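May, bench notes, started a bit before lunch

The new wire rack is up! Five compartments, and it hooks straight over the rail on the back wall, so no drilling and no argument with Parviz about drilling. I gave it a good tug at both ends and it doesn't budge. The smaller basket (the one with the divider in it) has gone in the left corner. I had my doubts about that corner because it's an awkward reach for me, but Treasa is left-handed and says it's perfect, so it stays.

Now the good part, which is working out what lives where. The drawer under the Zirnitz cabinet has been our everything drawer for far too long. Hand tools, pens, dead batteries, live batteries, bits of other people's projects. I tipped the lot into two trays and have been bringing things over to the marble-look top a few at a time, because if I bring the whole tray I just make the drawer again in a different place.

First batch was mostly about the batteries. Dymphna wants every loose one tested before it gets a home, and she's right. Rule from now on: anything loose counts as dead until it has been on the tester. Good ones go in a compartment, the others into the recycling tub by the door, and no third pile "to check later".
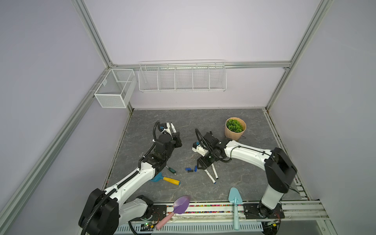
First batch on the top: green-and-black screwdriver, blue scoop with the yellow handle, three small batteries. Plant back right.

I love that scoop. I had it down as a toy, but Aliki uses it for pellets when the big one is in the wash and she'd be cross if it went in the donation box. It's too long to lie flat across a compartment so it will have to lean. Try it handle up and see if it annoys anyone.

The plant can stay where it is. It's fake, it needs nothing from us, and it makes that end look cheerful. Whoever is next at that end, please tuck the cord at the base of the pot out of the way while you're there. I keep meaning to and then picking up something else.

Screwdrivers: I'd like to keep just one at this bench. Donal thinks we need two, a decent one and one for opening paint. I said the paint opener can live with the paint. Unresolved, but I'm winning.

12:45 – back after soup. Moved on to pens and markers, and wow, there are a lot of pens and markers. The Larkora ones from the open day have mostly given up. I'm doing the scribble test on the back of an old Eritz delivery note: three firm strokes, and if the third one is patchy it's out. That sounds harsh but a bad marker wastes more of my day than any other object in this building (you label a box, it fades halfway through the word, you go to find another, you forget the box).

Dry-erase and permanent have to be kept apart. I don't mean in the same compartment with a polite gap between them, I mean at opposite ends of the rack. We all remember the planning board. It took 90 minutes and most of a bottle of alcohol to get that board back and you can still read "order more tape" if the light is low.

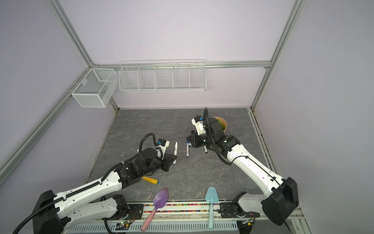

Storing them tip down is the way to go for the dry-erase ones, by the way. I read it years ago on the back of a packet, and I've done it at home ever since and my kitchen markers last ages. The wire on the rack is open at the bottom corners though, and a slim pen could slip through. Going to try a strip of the gray felt left over from the tray liners. If that looks scruffy, Treasa has offered to cut card inserts, which would take labels better anyway.

Layout as it stands, left to right:

dry-erase markers
batteries, tested
small hand tools, plus the scoop if it behaves
sockets and bits
permanent markers and pens

And the corner basket gets cleaning cloths on one side of the divider and tape on the other. Parviz asked why not tape in the rack. Because rolls of tape are wide and greedy and they'd have two compartments by the end of the month.
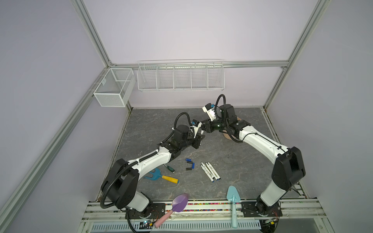

Both units on the back. Corner basket left, five-compartment rack on the beam, nothing in it.

Looking at it like that makes me want to leave the rack a bit roomier than my list does. White wire on that pale lavender wall looks so clean and light, and if we stuff every compartment to the top it'll look like the drawer with the front taken off. So a limit: if you have to push something in, something else comes out. Dymphna suggested writing the limit on the label. Sure, let's do that.

Last batch was odds and ends. The Nic Aodha set has been missing sockets since before I started here, so anything small, silver and hollow gets offered to that case first. I've put the case out with the lid open so people can drop things in as they turn up. 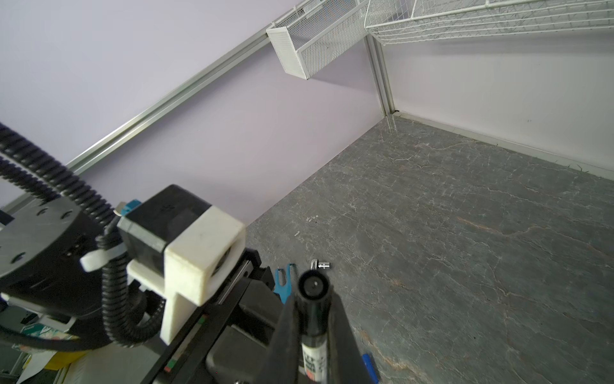 Black marker on end, label with the red and black print. Behind it the blue fork-shaped thing and a small metal socket. Blue pen lower right.

Can anyone name the blue fork-shaped thing? It's plastic, it's shaped like a tuning fork, and I'm fairly sure I've seen it before. Aliki guesses it came with a kit. Donal guesses a spacer. I'm keeping it until the end of the month, then it goes. If it's yours, speak up, and tell me what it does because I'd really like to know.

Still to do:
– felt or card in the rack, decide after trying felt
– wipe the top down before the next batch, little white specks on it
– labels, BIG letters, both ends of the rack
– cord by the plant
– sort the papers and packaging off to the side into keep and recycle
– second tray (haven't even looked, it's the heavy one)

Stopping here for today. If you use the bench this evening, the tested batteries are in the jar with the red lid until their compartment is ready.

Filed under: Bench & Storage, Housekeeping

Recent entries
Drawer liners, round two
Which glue for the gray felt
Paint shelf: what we kept
Getting permanent marker off the planning board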